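About Us

Florkside Strings. Racket stringing, grips, second-hand frames and a bit of squash kit. Two of us, one shop, two machines.

How it started

We began in a spare room in Ikeck, stringing for the club down the road. Mostly tennis then. Badminton came later, when the league lot found out we'd do a same-day turnaround if they dropped off before ten. Squash after that. Outgrew the spare room quite fast -- boxes on the stairs, reels behind the sofa -- and moved into the unit on Fairclough Road, next to the tyre place. Still there. Parking round the back, mind the kerb.

Last year we strung 2,249 rackets. The year before it was 2,206, so not a huge jump, but we had the machine down for a good part of June waiting on a clamp. Would like to get to 4,000 one day. Would need a third pair of hands for that.

What we do

Restrings, obviously. Tennis, squash, badminton, the odd racketball frame. Full beds of poly, multi, synthetic gut, natural gut if you order ahead. Hybrids no problem, just tell us which way round you want it. Bring your own string if you like, we only charge labour.

Every job gets a card with the tension, string and date on it, and we keep a copy. So if you liked the last one, just say "same again". If you didn't like it tell us, we'll go up or down a couple of pounds and see how you get on.

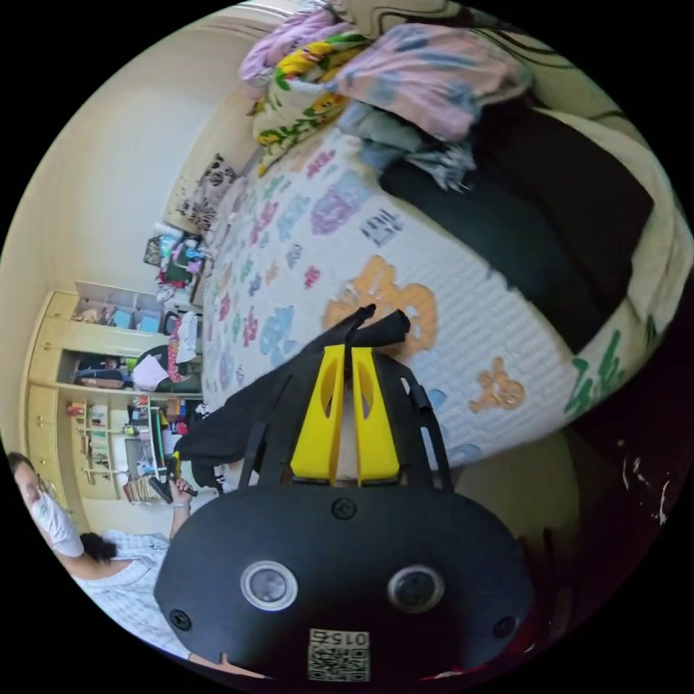
Grommets too, where we can still get the strips. Older frames are hit and miss. We've a drawer full of odds and ends so always worth asking before you bin anything. Regrips while you wait. Handle build-ups take a bit longer, leave it with us overnight.

Second-hand frames are on the rack by the door. All checked for cracks, all restrung before they go out. Part exchange on most makes, not juniors though, we have far too many juniors.

The Lanard evenings

Twice a month in the winter we take a machine over to the Lanard sports hall and string courtside for the evening league. Started as a favour, now its a proper fixture. You don't have to play in the league, just turn up with your racket and cash or card. Queue gets long after seven.

We also lend out demo rackets there. Take one for a set, bring it back, no deposit if we know your face.

How we work

No hard sell. If your strings are fine we'll say so and you can keep your money. If you play once a fortnight you probably don't need the expensive stuff. If you're snapping a set every week then thats a different chat and we should have it.

Prices are on the price list page. They include string unless it says labour only.

Right now

Updated April 16, 2020. Shop door is shut for the time being and the Lanard evenings are off until the hall opens again. Anything already with us is safe on the shelf with your name on it. Postal restrings still possible but slow -- please email before you send anyhting. Grips and reels can be posted as normal.

Finding us

Florkside Strings, Fairclough Road, Ikeck. Email is best, phone goes to the answer machine when we're stringing. Leave your name and what racket it is and we'll ring back.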